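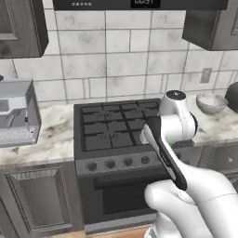 Ticket 251: El brazo no gira las perillas de la cocina en el simulador
Estado: abierto
Abierto por: Silvan Brunner
Proyecto: Veltitz (taller compartido, mesa del fondo)
Categoría: simulación / control

Descripción del problema

Buenos días a todos. Primero pido disculpas por mi español, lo escribo despacio y con diccionario.

Estoy preparando en el simulador la tarea de girar una perilla de la cocina de gas, antes de probarla con el brazo que construimos en el taller. La pinza baja hacia el panel de control y llega cerca de las perillas, pero cuando cierra los dedos, la perilla no gira. Algunas veces los dedos resbalan y otras veces todo el brazo empieza a vibrar y el simulador se detiene con el mensaje "contacto inestable".

El problema aparece siempre con la misma cocina. Con la puerta de los armarios de abajo el mismo programa funciona bien.

Configuración

Simulador: Nedeo, instalado sin cambios
Controlador: Skála, rama principal
Modelo de la pinza: el nuestro, dedos largos negros con la cara interior blanca
Paso de simulación: 2 ms
Escena: cocina con encimeras de mármol, campana oscura y azulejo blanco

Qué he probado hasta ahora

1. Reiniciar el simulador y cargar la escena de nuevo. Sin cambio.

2. Aumentar la fricción de los dedos. Los dedos resbalan menos, pero la vibración es peor.

3. Quitar la gravedad de la perilla. Sin cambio, y creo que fue una idea mala.

4. Acercar la base a la cocina. El codo del brazo queda entonces demasiado doblado y el planificador no encuentra un camino.

5. Elegir otra perilla. He usado las del centro y la izquierda. La de más a la derecha no la puedo comprobar bien en la vista, porque el brazo la tapa.

Adjunto el registro del último intento. El error sale en la línea 365, justo después del cierre de la pinza.

Comentario, jueves, 10:10

He mirado el registro. Parece que la perilla tiene una malla de colisión más grande que la malla visible. ¿Puedes activar la vista de colisiones y decirnos si los dedos tocan algo antes de llegar? Revisa también el límite de la articulación, en esa escena a veces viene bloqueada.

Comentario, Silvan Brunner

Gracias por la respuesta rápida. Activé la vista de colisiones y tiene usted razón en una parte: cada perilla está dentro de una caja, y la caja sobresale delante del panel. Los dedos cierran sobre las esquinas de esta caja. Por eso resbalan, según entiendo.

El límite de la articulación está correcto, lo he comparado con el archivo original.

He cambiado la caja por un cilindro en dos perillas. Ahora la perilla gira en la mayoría de los intentos. La vibración continúa si cierro la pinza con toda la fuerza, y desaparece si bajo la fuerza a la mitad. No sé si bajar la fuerza es una solución o solamente esconde el error.

Comentario, mantenimiento de Zilodon

Bajar la fuerza es razonable para una pieza tan pequeña. Prueba además con el paso a la mitad y deja la fricción en el valor de fábrica. Si la vibración no vuelve, haz el cambio en todas las perillas y sube el archivo a la carpeta común.

Comentario, Silvan Brunner

Lo dejo corriendo esta noche con el paso más pequeño. Falta cambiar las otras perillas. Por favor, no cierren todavía el ticket.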